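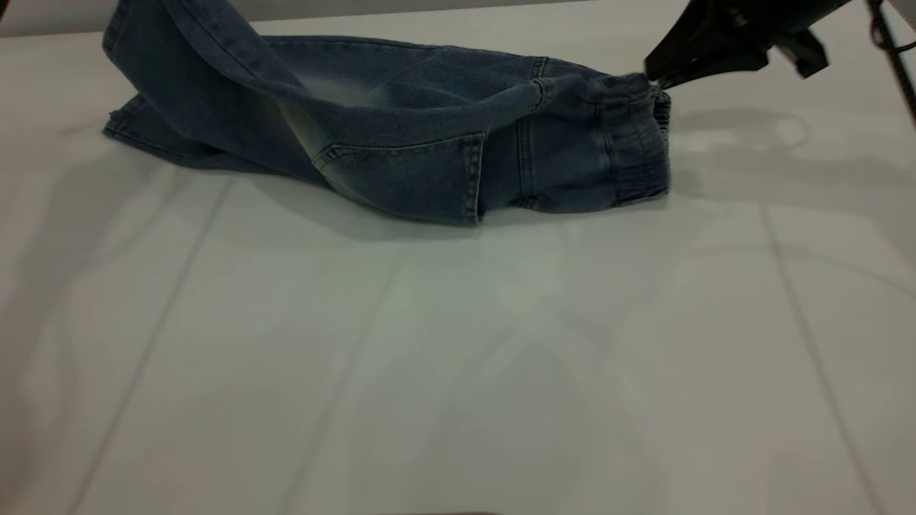
4.2 Screen placement and self-reported accountability

Families who teach at home are often told to put the computer where a parent can see it. The evidence for this is thinner than the advice suggests. Phillips surveyed 200 households in Penry and Vallness and found fewer off-task visits among children who worked in a shared room. But the visits were reported by the parents, and a parent who has moved a desk into the kitchen has some stake in the move having worked.

We reran the comparison with browser logs from Zorncombe, which held 1445 usable study sessions from children aged 9 and up. The gap between shared and private rooms shrank by more than half once we matched for age (Figure 3). What remained could easily reflect course load, as children with more outside classes were also more likely to have a desk of their own.

Figure 3. Off-task visits per session by room type, before and after matching for age.

We would not tell a family to rearrange the house on these numbers. The logs also miss phones entirely.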